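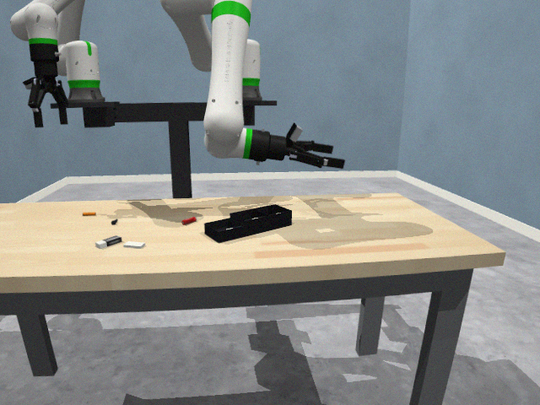 ## Orders and delivery

**How long does a Tindmont table take?**
Eight weeks from deposit. Orders placed in July take 2 weeks longer - the shop closes for part of the summer.

**What does delivery cost?**
Delivery to Gundov and Villalobos is $275, carried to the room you choose. Stairs are included.

**Can I return a table?**
Stock sizes, yes, within 8 days. Custom sizes can't be returned.

**How do I clean the top?**
Use a damp cloth and mild soap. Skip spray polish.

**Who do I ask about repairs?**
Write to Mechthild Lüthi at the Gundov shop.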